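Section 9. Sending in a comment on a committee inquiry

Welcome back! If you worked through the earlier sections you already have an Ollia account and a confirmed email address, so you are ready for the part most people came for, which is telling the Zodavthorpe assembly what you think while an inquiry is still open. Take your time with it. Your draft is saved every time you move to a new page, and you can come back in the evening and finish it with a cup of tea if that suits you better.

Before you start

Have the name of the inquiry handy, or at least a word or two from it. You will find the full list under Open Inquiries, and each one shows its closing month and the committee that is running it. Inquiries close at 5 p.m. on their last day, and the Send button goes gray at that moment even if you are halfway through a sentence.

1. Sign in and choose Open Inquiries from the menu on the left.

2. Click the inquiry you want, then read the terms of reference. They can be a little dry, I know, but a comment that speaks to one of the numbered terms is much easier for the committee staff to place in the final report.

3. Choose Short Comment or Full Submission. A short comment can run to 500 words. A full submission is uploaded as a document of up to 30 pages, and you may add 2 attachments to it.

4. Type or upload your text, and give it a title that somebody else would understand.

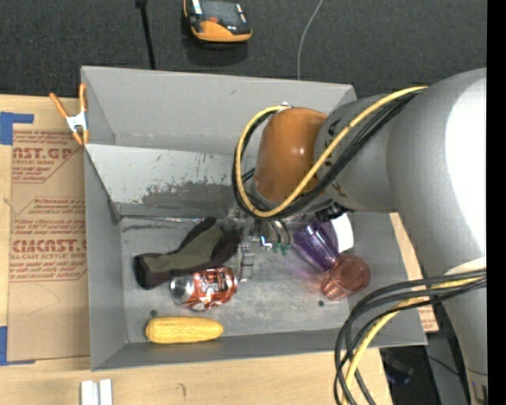
Robot arm over a gray metal bin on a wooden tabletop.

5. Pick how you would like to be named. Public shows your full name, Name Withheld shows only your comment, and Confidential means that only the committee and its staff will read it.

Caution: A public submission stays on the website after the inquiry ends. Please take out home addresses, phone numbers and anything private about your neighbors before you go further.

6. Press Preview, read it through once more (out loud, if you're alone!), and then press Send.

Note: You will get a receipt number by email. If it hasn't come after 30 minutes, look in your junk folder first and then write to the help desk, where Ruxandra Husar or Justinas Baranauskienė will look it up for you.

Changing your mind

You can withdraw or replace a comment until the inquiry closes. Open My Submissions, find the receipt number, and choose Withdraw or Replace. A replaced comment keeps its old number with the letter R added at the end.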